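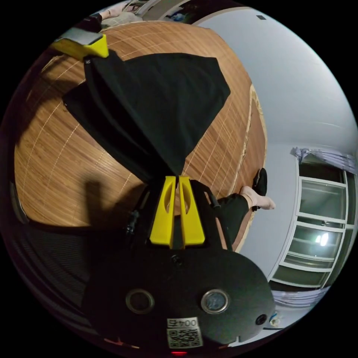
Gripper with the black cloth, Stamus open day, 30th August

bramblefoot
Went to the Stamus open day so you don't have to. Drove 40 miles. The demo I caught was cloth handling, with one of those hand-held grippers with the yellow fingers. My picture's up top. The future of automation is currently picking up a black cloth, and I watched it for longer than I've ever watched anyone do laundry.

kettle_logic
So a person holds the robot's hand and does the work for it. I had an internship like that.

torque_wench
That's how they collect the examples, kettle. You do the job by hand with the gripper, it records, and the arm learns from it later. Cloth is nasty stuff. It never lands the same way twice.

kettle_logic
I get the theory. I'd still have liked to see an arm. The flyer said "robotics open day" and I'd want my 5 bucks back.

bramblefoot
There was an arm in the next room, a Ruvier, behind a rope. It waved. Kids loved it. I learned more from the cloth.

Gitau Urio
I was on the cloth table in the afternoon. We had 400 recordings as the target for the day and got nowhere near it, mostly from stopping to talk to people like bramblefoot. No complaints. He asked better questions than the guy from Kanwood.

bramblefoot
I asked where the restroom was.

Gitau Urio
Like I said.

oldmanlathe
Saw the Nwosu folks do towels back in March with a full arm and a big screen. Slick, and they wouldn't let you near it. I'd take a bamboo-looking tabletop and somebody's bare foot over that any day.

torque_wench
Disagree. The Nwosu one was running on its own. Different thing entirely, you can't compare them.

oldmanlathe
I can and I did.

kettle_logic
Did they let visitors try the gripper?

bramblefoot
Yes. I'm a natural at picking up, terrible at letting go. Next one's in the spring if anybody wants to split gas.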